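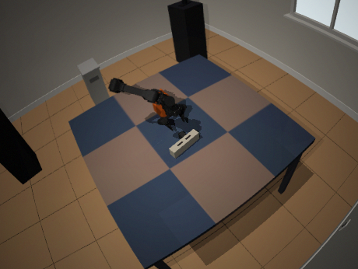
4.2 Planning under changing views

The best surprise in Kalinholm was how little the planner cared which camera it got. We ran 200 rollouts at 12 Hz, and replanning kept its rhythm throughout.
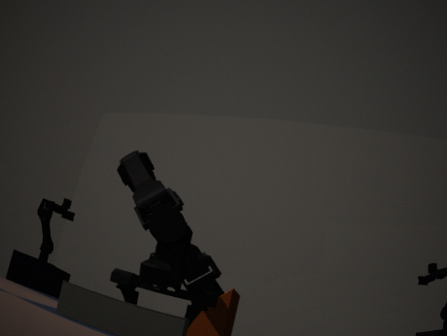
Figure 5. Dim side view in simulation, central arm against the grey panel.

Wrist views bend straight borders into long arcs, so Mekia learns the lens model jointly with the grasp score.
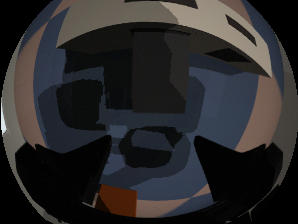
4.3 Low-light behaviour

We dropped the lighting next, and this is where Testa really shines!

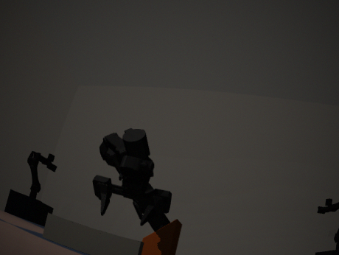

Its edge features carried 27 more rollouts to a valid plan than the colour baseline did.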